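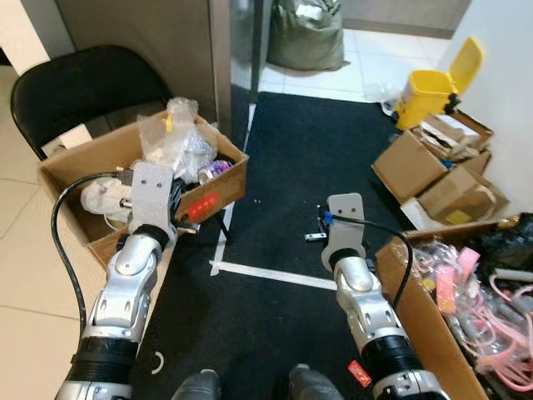 Clusdale Growers Forum > Seeds & Starting > Winter sowing in jugs, who's doing it this year?

Page 1 of 1

mossbucket
Posted October 19, 2023

OK it is officially jug season at my house and I am so excited I could not wait until the new year to start this thread! Last winter was my first time doing winter sowing and I am never going back to seed trays on the dryer. For anyone who missed the old thread, you cut a milk jug most of the way around, put in a few inches of potting mix, sow your seeds, tape it shut, leave the cap off and put it outside in the cold. Then you go back inside and drink coffee.

I did 11 jugs. Milkweed, two kinds of coneflower, snapdragons, kale, and a bunch of columbine from a swap packet that just said "purple??" (they were yellow). Every single jug had something come up. I've never had that happen indoors, not even with lights.

This year I want to go big. I've been saving jugs since May and the garage shelf is full. My questions:

1. When do you all start? I did January last time but I've seen people do it at the solstice.
2. Does anybody do vegetables other than kale?
3. Duct tape or the clear packing kind? My duct tape left goo on everything.

Tell me everything!!

gravelpit_annie
YES. I've been waiting for this thread. I start in January for perennials and natives, and then I do a second round in early spring for the tender stuff. The natives need the cold weeks to wake up, the tomatoes don't need it at all but they don't mind it.

Vegetables I've done in jugs: kale, chard, lettuce, onions, leeks, cabbage, broccoli, tomatoes, and one year peppers. Peppers were a flop. They came up so late that the ones at the store already had flowers.

Tape: clear packing tape lets go in the wet. I use the foil tape for ductwork. Costs more, holds like crazy, peels off in one piece if you do it on a warm day.

two_acre_todd
I'll be the grump. Tried it two winters in a row and got a lot of green slime and about four lettuces. I know everyone loves it but I think the results depend a lot on where you live. We're up on the ridge past Wirow and the wind up there takes jugs right off the deck. I found one in the neighbor's horse trough.

My basement setup with a heat mat and shop lights gives me stocky tomato plants every year. I don't see what I'd gain.

mossbucket
Todd, the horse trough!! Oh no. Did you have holes in the bottom of yours? Slime sounds like they were sitting in water.

two_acre_todd
Holes, yes. Maybe not enough of them. I used a nail.

gravelpit_annie
A nail hole is too small, it clogs with the mix after the first hard rain. I use an old soldering iron (outside! it stinks!) and make them as wide as a pencil. Four in the bottom and a couple up the side close to the base in case it's sitting flat on something.

For wind I pack all of mine into a kiddie pool with drain holes and run a bungee through the handles. Haven't lost one since.

fernhollow
Jumping in as a native plant person. Please don't skip this method because of a bad lettuce year! For anything that needs cold and damp to sprout it's the easiest thing in the world. The other choice is bags of wet sand in the fridge for months next to the yogurt, and then you forget them, and then they sprout in the bag in a big white tangle. Ask me how many times.

I did 400 seedlings last year for our creek planting out of one corner of the driveway. Blue vervain, swamp milkweed, ironweed, joe pye, cardinal flower, great blue lobelia. The lobelia seed is like dust, so sprinkle it on top and do NOT cover it. Press it in with the back of a spoon.

littlebluebike
400!!! How do you pot up that many? I ran out of steam after one jug of black-eyed Susans.

fernhollow
I mostly don't pot up. I do the "hunk of seedlings" thing, where you slide the whole block out, cut it like brownies, and plant each brownie straight in the ground. Looks brutal. They sort it out among themselves.

two_acre_todd
See, that's the part I can't get behind. You end up with five plants in one hole all fighting. If you're going to the trouble of starting seed, give each one its own space. My coneflowers are individually potted in 4 inch pots and they bloom the first year.

fernhollow
Mine bloomed the second year, so you've got me beat there. But I put in maybe one evening of work on the whole batch. For a garden bed I'd separate them. For a creek bank with deer on it I want clumps.

gravelpit_annie
I'm in the middle on this one. Tomatoes and cabbage I separate when they have their first true leaves. Flowers get the brownie treatment. Snapdragons don't care what you do to them.

mossbucket
"Cut it like brownies" is going on my potting bench wall.

Question for the tomato people. If I sow tomatoes in March and we get that warm week we always get, and they sprout, and then it goes down to 20 again, do I lose them?

gravelpit_annie
Maybe. I throw an old comforter over the pool on those nights and take it off in the morning. Lost a jug of Varma once that way, I was out of town. The cabbages right beside them never noticed.

littlebluebike
What's Varma? I've never seen that one on a seed rack.

gravelpit_annie
It's a little orange paste tomato that gets passed around at the Clusdale swap. I don't know where it started out. Meaty, hardly any juice, sets fruit early, and it keeps on the counter forever. If you come to the swap, look for the coffee can with masking tape on it. It makes the best sauce I've ever had out of my own yard and I will talk about it as long as anyone lets me.

peasandqs
Seconding Varma! I got 9 plants out of one pinch of seed and was giving tomatoes to the mail carrier. I do think it's a bit bland raw though.

gravelpit_annie
Bland!! You picked them too soon. Wait until the shoulders go dark orange.

peasandqs
I waited. I like a tomato with more zing. We can both be happy here, you can have all of mine for sauce.

Back to jugs, has anyone tried something other than milk jugs? We don't drink that much milk and I feel funny digging in people's recycling.

littlebluebike
I used the clear boxes that salad greens come in. They worked, but they're shallow and dried out fast once it warmed up. I was watering every day in April.

fernhollow
Deep takeout containers, two-liter bottles, those big pretzel tubs, a clear storage tote with holes drilled all over the lid. Totes are great if you set pots inside. I fit 16 of the square ones in mine. Just make sure light can get through and water can get out. Vinegar jugs are good too, the thick ones last a few seasons.

Also ask a coffee shop! They go through gallons of milk and most of them are glad to set jugs aside for you. Bring a big bag and go on the day they tell you to go.

mossbucket
Coffee shop, brilliant, why did I spend five months rinsing my own.

One more thing I learned, and this one hurt. LABEL INSIDE. I wrote on the outside of mine with a regular marker and by spring the sun had bleached it all off. Had to play guess-the-seedling until June. I'm still not sure about one of them. It's two feet tall and very happy.

gravelpit_annie
Paint pen on the bottom of the jug plus a cut piece of old window blind stuck down in the soil, written in pencil. Pencil doesn't fade.

two_acre_todd
Pencil is right. I do that in the basement too.

So say a person wanted to try this one more time, in a spot out of the wind. What would you put in it that can't fail? I've got a north wall behind the shed on the Trirow side of the lot and nothing grows there anyway.

mossbucket
TODD!!!

fernhollow
For a can't-fail jug, go with swamp milkweed or brown-eyed Susan. North wall is fine in winter, it keeps them from waking up too early. Move them to where they get morning sun once you see green. And make the holes bigger this time.

gravelpit_annie
Do one jug of kale as well. You'll be eating it before your lights are even off the tomatoes. Use a fluffy potting mix and don't use seed starting mix, it's too fine and it packs down in the rain. Wet it well before you put the seed in.

two_acre_todd
I use seed starting mix for everything and I probably used it in the jugs. Huh. That might be some of the slime.

I'll do three. One milkweed, one kale, and one of the Varma if somebody has seed to spare. And I'm starting the same tomato in the basement on the same day I'd normally start it so we can compare them.

gravelpit_annie
Oh I LOVE this. I'll put a packet aside for you. My guess is the basement ones will be bigger in May and you won't be able to tell them apart by the Fourth of July.

two_acre_todd
My guess is the basement ones will have ripe fruit two weeks sooner.

peasandqs
Can I get in on this? I'll do the same, one jug and one tray. I'm down in the valley so we'd have two spots to compare.

littlebluebike
I don't have lights but I'll do a jug. Do the caps really stay off all winter? Snow just goes right in?

mossbucket
Caps off all winter! Snow and rain go in the top, that's your watering. If we get a long dry stretch, pick up a jug and see how heavy it is. If it feels like nothing, set it in a pan of water for an hour. On a really hot spring day open the top all the way or they'll cook, I almost lost my kale that way.

I'm going to make a new thread in January for photos so we can all post our jugs in one place. Bring your tape opinions. I'm trying the foil.

peasandqs
Plain duct tape forever. The goo comes off with cooking oil.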